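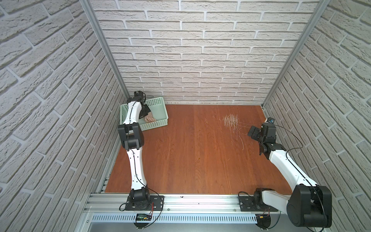
# Stanik bench pair: two arms, one basket, and a floor that needs sweeping

I own a broom. It cost less than lunch and it starts when I pick it up. Keep that in mind through the rest of this review, because I did.

The Stanik is a pair of small robot arms sold as a chore kit. You bolt both to an aluminum rail, give them a patch of floor, and teach them household jobs by running them through the motions again and again. The sales sheet says "everyday tidying." I had it on loan from Jirell, the dealer in Vakdale, and first asked for it in January. I wanted to know if a machine like this can do a chore yet, and I picked the kind of chore most people would give it first: loose bits on a floor and a striped cloth in a basket.

## Setup

Mounting the arms is easy. The plates line up with the rail and the bolts are ordinary. Getting both arms to agree on where the floor is took me 35 minutes, and the manual covers it in one paragraph that refers to a menu the software no longer has. Cables are the other nuisance. They run along the outside of the links and loop up at the wrist, and I never stopped worrying about one snagging on something.

The joints are solid. No wobble at the shoulder, very little at the elbow, and the white links wipe clean. As a piece of hardware I have few complaints.

You also have to think hard about what goes where. The arms stay put on their rail, so the whole chore has to come to them. A basket pushed back near the corner is a long stretch for the left arm. In my kitchen nothing sits still in a corner for long, and neither does anyone who lives there.

## The cloth

Soft things are supposed to be hard for robots, and they are. Cloth folds over on itself and looks different every time it lands. The Stanik did better here than I expected, though. With the basket where it had been during teaching, the left gripper could go in over the rim and come out holding a corner of fabric. I'd call that a pass, with a long list of conditions.

Move the basket by a hand's width and the conditions start to matter. The arm would hover, dip, think again, and close on air. A basket with holes in its sides gives the fingers something extra to catch on, too. It took me five tries one afternoon to get a single cloth out, and by then I could have done a load of laundry.

The dealer's answer was more teaching. Fair enough, but every hour I spend teaching a machine to pick up a cloth is an hour in which I am, in effect, picking up a cloth.
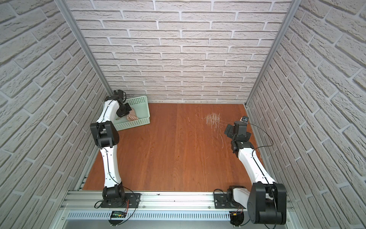
**Marian Oostveld**

## The strands

Thin, pale strands scattered on a wood-grain floor are a rotten job for a two-finger gripper. The color contrast helps, I'll grant. Everything else works against it. A strand lies flat, the fingertips have to come down almost to the boards, and the ones that have strayed from the main patch need a separate trip each. Anybody with a hand would sweep the lot together sideways without thinking about it.

The Stanik can be taught a sideways sweep. I taught it one. It pushed most of the patch a short way and left a thin trail behind, and then it treated the job as done. There's no real sense of "clean" in the software – it knows the motion and goes home when the motion ends.

Jirell quotes a success rate of 80 percent for "light debris." I'd like to know what they call light, and who put it on the floor.

## Against the Lammers

The only thing near it in price is the Lammers single arm, which I used last year. The Lammers is quicker to set up and quieter, and it has a proper stop button you can reach. With one arm, though, you can forget about holding a basket steady while you take something out of it. The Stanik at least could do that in principle. I got it to work once in a while.

## Would I buy it?

For a teaching lab, or a shop that handles one part in one spot all day, I can see the argument. For a house, no. The software update promised for this summer may fix the missing menu, and I'd look again if it also learned to check its own work.

Score: 70 out of 100 as a machine, and well under half that as household help. The fingertip pads wear, by the way, and a spare set is not in the box.

*Reviewed June 16, 2018. Loan unit returned to Jirell with all its bolts.*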